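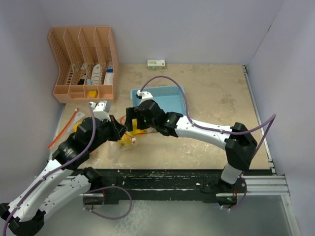

Emport wants people to pay 84 dollars for help with a messy desk. Its tidying course opened on 22 Feb 2022 with 200 places, and the lesson plan leans heavily on one idea: give small things an upright slot and they will stay put.

Perhaps. A pink organizer with four tall compartments and a row of front pockets does get packets off the table. It does less for long strips and floppy plastic bags.

Faizal Kwok, who runs the course, says most students keep their desks clear until August – a claim Emport has not backed up with any figures. Refunds are not offered.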